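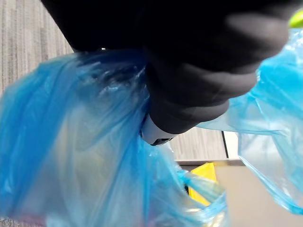 Thread, May 2019, on the subject of office trash bags, which I now buy, store, fit, remove and apparently have opinions about. 1/22

2/22
Background: we're a small office. We had a cleaning contract. In April the contract ended, and there was a meeting about who would take over the bins. I was at the dentist. You can see where this goes.

3/22
The handover was a folder called BINS FINAL. In it was a document by Bijan Taheri, who ran the bins before the cleaners did. It is 2,565 words long. There's a section on tone of voice for signs.

4/22
I started by ignoring the document and ordering bags. Paltard, our supplier, sells them in clear, black and blue. Clear shows everyone's lunch. Black hides everything, including the yogurt. I picked blue as a compromise between the two.

5/22
The blue ones are see-through too, as I learned with 400 of them already in the supply closet. You get the lunch, but underwater.

6/22
They also have handle loops. I was against handles on principle (it's a trash bag, it's not going shopping) and I've completely changed my mind. You gather the neck, pull the loops up, tie them, walk. I will never go back to the kind with the flat top.

7/22
A thing I did not know about thin plastic bags: they hold air like a grudge. You tie one off with two tissues and a banana peel in it and carry what looks like a week of garbage past your boss.

8/22
The fix is to squeeze the air out before you close the neck. Lean away while you do it. I didn't lean away the first time. Somebody in marketing eats a lot of tuna.

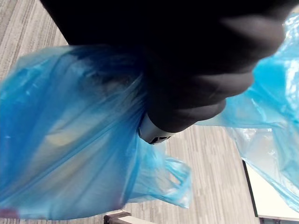

9/22
Gathering technique, because three people have now asked and one of them seemed sincere. Don't grab the bag by one edge and hoist. Bring the whole top together in one hand until it's a tight bunch, then lift from the bunch. The creases should run away from your grip and down the bag.

10/22
Robel Gebremichael from accounts twists first and then gathers. We've discussed it. He's a good man in other respects.

11/22
On to the bins themselves. The old ones were open wire baskets, and a thin blue bag in a wire basket slides down inside itself by lunchtime. You'd find a little blue puddle of plastic at the bottom with trash on top of it and more trash down the side.

12/22
So I made a case for step-on bins. Dark gray body, bright yellow lid, yellow pedal. I wanted the lid in gray as well. Remis, who sell them, had gray on back order until the end of time, and had yellow right now.

13/22
I've come around on the yellow. Everything else in our office is white wall or gray carpet, and people used to say they "couldn't find" a bin. That excuse is dead. You can find this bin from the elevator.

14/22
Placement. I tried it next to the printer (people stood coffee on the lid). I tried it by the door (people kicked it and then apologized to it). It ended up tucked in by the corner where the partition meets the other wall, and it's been left in peace there.

15/22
Keep a bit of clear carpet in front of the pedal. Rolling chairs drift. I don't know who moves them, but I come in every morning and one has migrated a yard closer to the bin, like it's thirsty.

16/22
The carpet, while we're down there. It's striped in a lot of different grays and I had always assumed that was taste. Then I dropped a bag with coffee grounds in it. It's not taste, it's camouflage, and whoever chose it had met an office before.

17/22
Okay, fitting the new bag. Shake it open first. Properly, arm's length, like a sheet. If you put it in closed and try to open it inside the bin you'll be in there up to the elbow when a client walks by. The client was from Vương. They were very polite about it.

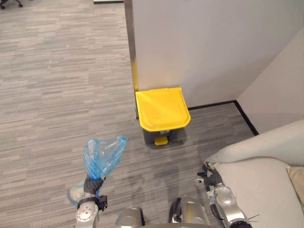

Blue bag, gathered at the neck. Yellow lid, gray carpet, my entire professional life.

18/22
Then fold the top over the rim, loops tucked down outside, lid closed, push the pedal once to check nothing snags. Put 2 spares flat in the bottom under the bag so the next person has one to hand. The next person is me. I'm still grateful every time.

19/22
How often? I do it at the end of the day if there's food in there and otherwise when the bag looks full. Bijan's document has a formula for this with a square root in it. I've read that page several times and I think he was going through something.

20/22
Stuff that keeps turning up that shouldn't: batteries, good pens, the lids of containers whose bottoms are still in the fridge. The see-through bag does help here. I've gone back in for a charger twice and a parking permit once.

21/22
Several of you are asking about recycling these. Ask whoever picks up your trash. Ours won't take thin film in the mixed recycling, and I was told so by phone, slowly, by a man at Pedard Waste who'd clearly had that call before. So ours go in the regular dumpster, tied, and I feel the way you'd expect about it.

22/22
Sorry to everyone who followed me for the bread posts. Sourdough will be back when I've worked through this carton. If you have a view on whether the loops should be tied once or double knotted, my replies are open. Robel, you've already had your say.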